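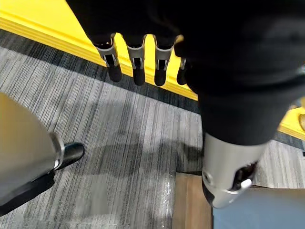 Black fingertips, silver joints, striped carpet.

Search posts Search Clear

Marking the Hument worksheets on osmosis. 174 handed in, 169 with a name on. A personal best for this lot

Most common answer to Q2: "the water wants to be equal". Water doesn't want anything!! Half marks though, I'm tired

Potato chips in salt solution again on Friday. Blot them BEFORE you weigh them. I will be saying this in my sleep

Anyone used the Fröhlich cell membrane cards? Worth it or just pretty? Dept has money till April, then nothing

Also Weria have changed the practical sheet and teh results table now has no column for starting mass - so how do they get percentage change

Redrawn it myself. Shout if you want a copy, its one side of A4

Right. Kettle. Then the other 2 classes

Contact · © Fimia 2084 · Back to top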